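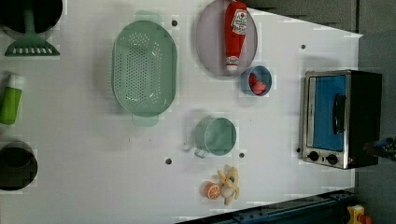
Figure 3. Tabletop used in the Benen trials, with toaster oven, colander, plate and toy food.

4.2 Dropped grasps

We were fond of this layout, and it humbled us. Of 1,516 attempts, 17 ended in a protective stop — nearly all with the gripper pressing too hard on the rim of the colander, whose tab handles our planner kept mistaking for free space. We have since lowered the force limit, and we would gently urge others to do so early.

Filed under: Manipulation, Safety

Related
Karonura: slips and stops
Soliman gripper notes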